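Sullstead Ambient Sound Set, readme

Last touched September 22, 2026. Replaces the old readme, which was wrong about the folder names.

What it is

Background sound from indoor work spaces. Long takes, no music, no scripted speech. Made for people testing noise filters, hearing aid settings, phone call cleanup, that kind of thing. Also fine if you just need a room tone under a video.

3,600 clips. Each one 10 seconds. Mono, 16 bit WAV, 48k. There's a smaller pack of 100 clips if you only want to check your loader works, start there.

Where it was recorded

Three sites, named in the file prefix:

sul = Sullstead, big shed with a metal roof, lots of echo
vin = Vindale, packing hall, fans most of the day
clu = Cludcombe, small repair shop, street noise through the door

Vindale is the loudest. Cludcombe is the most uneven, some clips are nearly silent and then a truck goes by. Left those in on purpose.

Folder layout

clips/ the audio
small/ the 100 clip pack
meta/ one csv per site
notes/ my recording notes, messy, read if stuck

File names go site_session_number. So vin_04_0212.wav is Vindale, session four, clip 212. Numbers are not continuous, gaps are where I pulled something out. Don't write a loader that expects every number.

Columns in the csv

file: name with extension
site: sul, vin or clu
mic: a or b (see below)
level: average level in dB, full scale
tags: hum, fan, rain, voices, traffic, tools, other. More than one is fine, split on semicolon
split: train or test

Mics

Mic a is a flat little boundary mic, taped to a wall. Mic b is on a stand at head height. Mic b has a faint whine up near 15k on all Cludcombe sessions. Bad cable. Didnt notice until the last session and I wasn't going back. Low pass it or drop those.

Levels were not normalized. If you normalize before training say so in your writeup, results come out very different.

Splits

Split by session, not by clip. Neighboring clips in a session sound almost the same, so please don't reshuffle them. Test has 400 clips, train has the rest. Small pack is all from train.

Tags

All tagged by ear, one pass, then a second pass on anything tagged other. "hum" and "fan" get mixed up a lot, treat them as one class if it matters to you. Rain tag only shows up at Sullstead, it's the roof.

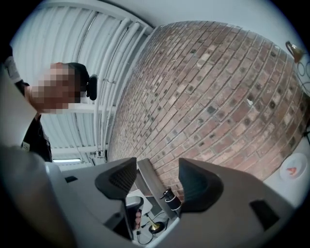 Voices

Anything with words you could make out got cut. What's left under the voices tag is mumble and distance. If you find a clip where you can follow a sentence, send me the file name and I'll pull it in the next version.

Known problems

- 141 clips have an empty tags field. Not silence, just never got tagged. Skip or tag them yourself.
- vin session two has a click at the start of most clips
- level column in the Cludcombe csv uses a comma for the decimal on some rows, sorry, fix is coming
- duplicate header line halfway down the Sullstead csv, delete it by hand

Loading

Tang reads the whole thing directly, point it at meta/ and set the audio root to clips/. Needs the header fix above first or it will chokes on that row. Anything else that reads plain csv should work too.

License

Free to use and change, commercial ok. Credit "Sullstead Ambient Sound Set". Don't repost the full zip, link to it.

To do

Fix the csvs. Tag the untagged ones. Maybe a night session at Vindale with the fans off, if I can get in.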